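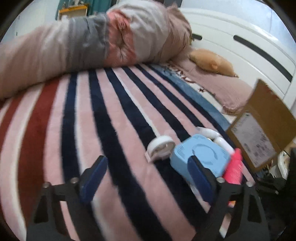 Wrist view from the hand-held gripper, wide lens, striped blanket between the fingers.

Hand-held gripper: stock pads vs. softer pads on fabric, and lens choice
Bench and Tools > End effectors
Started by ytang_ee, 8/17/26

ytang_ee
I have been comparing two pad sets on the hand-held unit before committing to a set for the arm. The dark blue pads in the picture are the Trarko ones that came with the fingers. The other set is a softer compound from Shirima, same outline, same mounting.

Task: pinch and lift a fold of the blanket, carry it toward the rolled comforter, release. 44 attempts per pad set, same operator, same approach angle as far as a human wrist allows.

Trarko pads: 10 missed pinches.
Shirima pads: 4 missed pinches.

I count a miss when the fingers close and no fabric comes up with them. Partial lifts that dropped on the way were logged separately and I haven't gone through those yet.

Second question is the lens. The wide one keeps both pads and most of the bed in view, but the corners go black and I am paying for pixels I don't use. Is anyone running something narrower on the wrist and still happy with tracking?

krell_mount
The pad result doesn't surprise me. Short fuzzy nap lets a stiff pad skate until you push down into the mattress. What was your closing force? If the softer set was tested second, the operator had 44 tries of practice by then.

ytang_ee
Order is a fair point. Trarko first, Shirima second, all in one session. I did not interleave. Closing force is whatever the trigger gives, there is no force sensing on this unit.

GDressler
I would not draw anything from those numbers until they are interleaved. We did a similar comparison at Drallanside in May and the gap between two pad compounds shrank to nothing once we swapped every few grasps. Swapping is a nuisance with two screws per pad, but it has to be done.

On the lens: keep the wide one. We tried a narrower lens and lost tracking each time the wrist got close to bedding, where there is very little to lock on to. In your view the headboard slots, the curtain and the edge of the cardboard are all far enough out that a narrow lens would drop some of them. Those are your features. Mask the black corners and crop later.

Gisela Dreßler

nine_volt
Disagree on the lens. That blanket has strong stripes. Plenty of contrast for a tracker even at close range, pink against dark navy with thin pale lines between.

GDressler
Contrast across the stripes, yes. Along a stripe there is almost nothing, so position drifts in that direction. The cloth also moves when you pull on it, and the tracker then believes the camera moved. Static structure in the background is worth more than a high-contrast pattern on the thing being manipulated.

nine_volt
OK, the moving cloth I will give you. I still think an IMU with decent time sync covers most of it. I run a narrower lens over a workbench and have not had trouble.

krell_mount
A workbench doesn't deform.

Separate issue: the right pad overlaps the light blue item from this viewpoint. With a single wrist camera you can't tell from this view how much clearance you have there. If you plan to grasp anything out of that cluster, you want depth or a second view. The pink bottle is worse, the arm covers part of it.

ytang_ee
Agreed, occlusion on the right is bad for anything in that group. This round was fabric only. For rigid objects I was going to raise the camera mount, but then the view of the fingertips gets smaller.

tolv
Has anyone here used the Nerkusside controller with these fingers on an actual arm? I'm asking about hand-held data transferring over. My position loop closes in 237 ms from full open, and the hand-held trigger is clearly faster than that when a person is in a hurry.

GDressler
Yes, same fingers. Slow the human down. We put a damper on the trigger so the operator could not outrun the motor. Replaying fast closures on the slower gripper gave late grasps on cloth, while boxes didn't care much.

nine_volt
Or time-stretch the recordings – cheaper than a damper.

GDressler
Stretching changes how the cloth behaves relative to the fingers. It works for boxes.

ytang_ee
Plan for the rerun: interleave pads in blocks of four, same fold location on the blanket, wide lens stays on, corners masked. Partial drops get their own column this time. tolv, send me your closing curve and I'll lay the trigger trace over it.

Yulan Tang

tolv
Sent. Sampling on mine is coarse near the end of travel, so ignore the last few points.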